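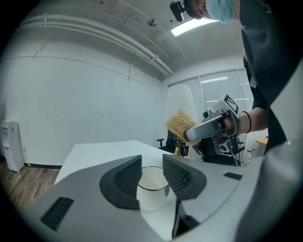

CHAPTER 7
Evaluating a Hand-Held Gripper Kit

281 shares
9 comments

7.1 What the kit is for

A robot arm that is going to tidy a kitchen has to learn from somebody who already can. The earlier chapters covered two ways of getting those lessons: moving the arm by hand while its joints record, and driving it from a distance with a controller or a second arm. Both need the robot in the room. Both tie up an expensive machine for as long as the teaching goes on.

A hand-held gripper leaves the arm out of the lesson. The operator carries a pair of robot fingers on a grip, picks things up with them, and a camera on the grip records the work from the same place a camera would sit on the robot's wrist. Later, software recovers how the grip moved through space and how far the fingers were open at each moment. Those two streams, together with the video, are what the learning program is trained on.

Several firms now sell this arrangement as a finished kit. This chapter is about how to judge one before you buy or rent it. The running case is the Lotik, a two-handed kit sold by Adivetti, which our teaching lab used for a term alongside a single-handed set from Cuervo. Prices change too fast to print. The things to check change much more slowly.

By the end of the chapter you should be able to

- name the parts of a kit and say which of them wear out
- set up a short trial on objects of your own choosing
- read a vendor's data sheet and find what it leaves out
- decide between buying a kit and paying for a collection service

7.2 Two hands at one table

Look at the opening photograph before reading on. One gripper holds a clear plastic cup upright between dark fingers. The other is closed on a bundle of straw-colored bristles with a short handle hanging underneath. These are two very different things to hold, and a kit that is good at one may be poor at the other.

The cup is smooth and thin-walled. Squeeze a cup like that too hard and it folds; squeeze too lightly and it slides. The operator judges this by feel through the trigger, so the trigger has to pass some of that feel along. A stiff return spring hides it. On the Lotik the spring can be swapped for a softer one with a small screwdriver, and most of our students preferred the soft spring after their first session. The Cuervo spring is fixed.

A bundle of bristles gives way wherever it is touched. There is no hard surface to stop the fingers, so the recorded opening may not say much about how firmly the bundle is held. A learning program that relies on finger opening to decide whether it has hold of something will have trouble here. When you plan a trial, include at least one soft or bristly object for this reason.

A cup and a brush also make a natural pair for two-handed work. One hand steadies, the other moves. Kits that were designed for one hand and sold in pairs often have trouble at this point: the two bodies knock together when the work gets close, or one hand passes in front of the other hand's camera. Bring the two grippers together over a cup during the demonstration and see how near they can get before the housings touch. Vendors seldom do this unless asked.

7.3 Parts of a kit

Fingers. The fingers are the part that touches the world, and they should match the fingers on the robot you mean to train. Broad pads with a ridged or meshed face hold round objects well. Narrow tips are better for picking up a coin or a key. Ask if the vendor sells the same fingers with a mount for your arm. Adivetti does, for a short list of arms. Cuervo publishes a drawing and leaves the rest to you.

Fingers are also the first part to wear. Ours had lost some of their texture by August, after a spring and summer of use, and cups had started to slip. A spare set should be in the box. In the Lotik it is an extra.

Body and handle. Hold the gripper at arm's length over a table for the time it takes to do a real job, such as clearing a tray of dishes. Weight on a data sheet means little until you have done this. Balance matters more. A gripper that is heavy at the front turns the wrist downward, and tired operators begin to rest it on the table between moves. The resting ends up in the data.

Camera. Most kits use a very wide lens, so that the fingers, the object and a good part of the room are recorded together. The wide view bends straight lines, and the program that recovers the motion needs a calibration for it. Find out who does the calibration. If the lens has to go back to the factory each time it is bumped, add the shipping time to your plan.

Markers. A printed black-and-white square on a gripper gives a camera something easy to find. Its position and tilt can be worked out from its known size. Markers are cheap and they work, as long as they stay flat, clean and in view. Check that replacements can be printed on your own printer, and check what size error the software will accept. A marker printed slightly too small will place the gripper slightly too far away in every recording you make with it.

Head unit. Some kits add a small camera worn on the head. It sees both hands and the table together, which the wrist cameras usually can't. It also records anyone who walks by, so settle the question of consent before the first session. Fit is a practical matter. Have each operator wear the unit with whatever else they will be wearing, glasses and face masks included, and lean over the table as they would at work.

Software. This is where the kits differ most, and section 7.5 is given over to it.

7.4 A trial you can run in an afternoon

Ask the vendor for a loan of the kit. If a loan is refused, ask to visit with your own objects in a bag. Then work through these steps.

1. Choose your objects. Take them from the job the robot will do. Include one that is clear, one that is soft, and one that is heavier than you would like.

2. Choose a table and a room like the ones where you will be recording. Blank white walls and bare white tables are hard on motion recovery, which follows small details from one picture to the next. If your rooms are like that, test in one of them.

3. Have the vendor's operator perform a simple task, such as moving a cup from one side of the table to the other. Record it.

4. Have one of your own people do the same task with no coaching beyond the printed guide. Record that too.

5. Repeat both with two hands.

6. Process everything on your own computer. Do not accept results sent back the next day.

7. Write down which recordings failed and what the software said about each failure.

The last step is the one that separates a good kit from a bad one. All of them fail sometimes. When the Lotik loses track it names the moment and the likely cause, and the operator can do that piece over while the objects are still out. The Cuervo software we tested simply left the recording out of the finished set. We did not notice for a week.

7.5 Reading the data sheet

The Lotik sheet says the kit can record "up to 100 demonstrations per hour." Elvira Llanos, who ran the lab sessions behind this chapter, asked her students what would have to be true for that figure to hold. Their list was a long one. The task would have to be very short. The objects would have to put themselves back. Nobody would change a battery, empty a memory card or stop for water.

A rate like this describes the equipment alone. What you need is the rate of usable recordings, counting the time spent resetting the table and the recordings thrown away afterward. You can only get it from a trial. Do the trial on an ordinary Thursday with ordinary operators, and use the result for planning.

Three other items are often missing from the sheet. The first is the file format, and whether it can be read without the vendor's program. The second is how the two hands are kept on the same clock. A small error there does no harm when the hands work separately and a great deal when one hand passes an object to the other. The third is what happens to your recordings if they are processed on the vendor's servers. Adivetti offers both local and remote processing. The remote option is faster and its terms deserve a careful reading.

7.6 Kit or service

Doladgate does not sell grippers. It sends operators with their own equipment, records the tasks you specify, and delivers checked files. For a lab that needs one set of recordings for one project, this may be the sensible purchase. You give up the chance to change the task halfway through, and changing the task halfway through is very common. Our students rewrote their instructions after seeing the first day's recordings in every project but one.

Before you ask for a quote, write out the task in full. State where each object starts, where it ends, which hand holds what, and what counts as a failure. The same page will serve as the instruction sheet for your own operators if you decide to buy. Section 7.7 gives a form for it.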